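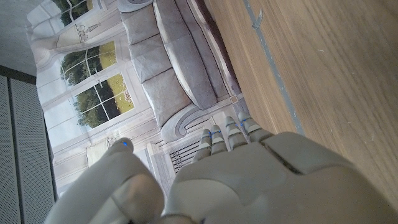 ## Slide 1: Floor finish wear, Fankhauser reading room

- Scope: oil versus lacquer on public furniture.
- Sample: 5 rooms, 2 finishes. Data from Wing-sze Yip.

Lacquer held its gloss longer. Spot repair was poor, and edges had to be stripped back to bare wood.

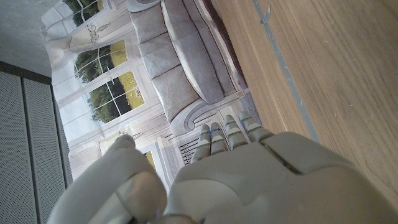 Oil needs a fresh coat each September. Pause for the cost table: 1190 per room for lacquer, 1000 for oil.
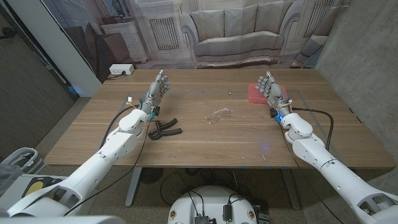

Grain direction affects sanding time more than species does. Cross-grain scratches stay visible under oil. On a rectangular wooden top with horizontal grain, sand along the length only. Next slide: Pudska test panels.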